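Unit 7: Adapting Serial Fiction for the Feature Film

Reading for this unit: course packet, chapters on compression and on point of view. Bring your scene cards to the seminar.

7.1 The problem of length

A martial arts novel written for newspaper or magazine serialization has a shape that comes from how it was sold. Each installment has to open on something the reader remembers and close on something the reader wants to know. The writer is paid for continuing, so the plot branches, minor characters are kept alive for later use, and information is repeated for readers who missed an issue. A feature film has none of these pressures. It is watched once, in one sitting, and it has to stop.

The adapter therefore starts with a surplus. The working case in this unit is the Stalley scenario, the practice text in the back of the packet. It condenses a serial of 52 installments. Each installment has at least one fight or one reversal, and most have both. At the usual density of a feature script, a film can carry the material of a small fraction of them. The question is which fraction, and what happens to the causal links that ran through the rest.

7.2 Three methods of reduction

Selection. The adapter takes one continuous run of installments and discards everything before and after. Causal links inside the run survive intact. The cost is at the edges: the opening has to supply history that the serial built up slowly, and the ending has to be manufactured, as the serial did not end there.

Merging. Characters with similar functions are combined. In the Stalley scenario the hero has two teachers, one who trains him and one who betrays him. The first draft makes them a single person. This saves a large amount of screen time and makes the betrayal stronger, but it damages a later scene in which the two teachers fight each other. That scene must be cut or given to someone else.

Framing. The adapter places the whole story inside a later conversation or journey and reaches back for the parts needed. This is the flashback structure, covered in 7.4.

Most produced scripts use more than one of these. When you annotate a script for the assignment, mark S, M or F in the margin at each point where you can identify the method. Leave the margin blank where you cannot.

7.3 Names and the burden of introduction

Readers of a serial can turn back a page. Viewers cannot. A name spoken once in dialogue, with no face attached, is usually lost. This matters more in this genre than in most, as the plots depend on sects, ranks, masters, sworn brothers and titles, and one character may have a personal name, a nickname and a weapon name.

Working rules:

A character should be seen before being discussed, or discussed and then seen within the same sequence.

One name per character in the first reel. Titles can come later.

If a weapon is named, show it being used before its name matters to the plot.

Subtitled prints add a further load. A viewer reading two lines of text has less attention for costume and face, and these are the main means of telling characters apart in a fight. 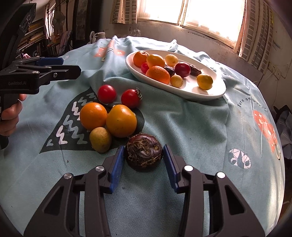 The Firnau print of the practice film illustrates the difficulty. Its subtitles render one sect name in two ways, and viewers in earlier sections of this course took these to be separate groups. The error changes the apparent plot: an alliance looks like a rivalry, and the attack at the inn has no motive. Compare your own notes with the character table in the packet before writing about the film.

7.4 Flashback structure

A flashback in an adapted script normally does one of the following jobs. It supplies a cause for something already shown. It withholds a cause until the result has had its effect. Or it keeps a popular episode from the source that has no place in the main line. The last is the weakest, and it is common.

For each flashback, record four things:

(a) Who remembers. Some flashbacks belong to no character and are simply inserted.

(b) The trigger. This may be an object, a line, a place or a wound.

(c) Entry and exit. Note the device used — dissolve, change of color, sound carried over the cut, or nothing.

(d) What the viewer knows on exit that was not known on entry.

If (d) is empty, the flashback can be removed without loss to the plot. It may still have a reason to exist, such as tone or pacing, and the annotation should say so.

A nested flashback, in which a remembered character remembers, should be marked with its depth. The practice film reaches depth 2 in the temple sequence. The exit from that sequence skips a level and returns directly to the present. Several viewers miss this and place the next scene in the wrong period. The costume of the younger brother is the only reliable marker.

7.5 Fight scenes as plot units

In the novel, a fight can be told in a sentence. The opponent falls before the reader learns that the blade was thrown. On screen the same event needs a before, an action and an after, and the viewer has to be able to place both fighters in the space.

Treat every fight as a scene with a question. Who wins is seldom the question. More often it is whether a technique will be recognized, whether someone will arrive in time, or whether a character will break a promise not to fight. Write the question on the scene card. If two fights in a row have the same question, one of them should go.

Shot counts can support this analysis but do not replace it. The log for the practice film lists 2208 shots, and the fights account for most of the very short ones. Note that the log counts inserts separately. Do not compare its totals with those of a log made under another convention, such as the Stilenix sheet in Unit 4.

7.6 Faithfulness

The word is used loosely in reviews. For this course, separate three claims: that the film keeps the events, that it keeps the relations between characters, and that it keeps the manner of telling. A film may keep the relations and drop nearly all the events. Viewers who know the source tend to report this as a loose adaptation. Viewers who do not know it will judge whether the relations are clear, and that is a separate test.

Assignment

Annotate the first reel of the Janevski draft using the S, M, F system. Complete a flashback record for every entry in the reel, including any you think should be removed. Attach scene cards for the fights, with the question written at the top of each card. Typed or handwritten annotations are both accepted — pencil must be dark enough to photocopy.

For Unit 8, read the section on voice-over and bring the same draft.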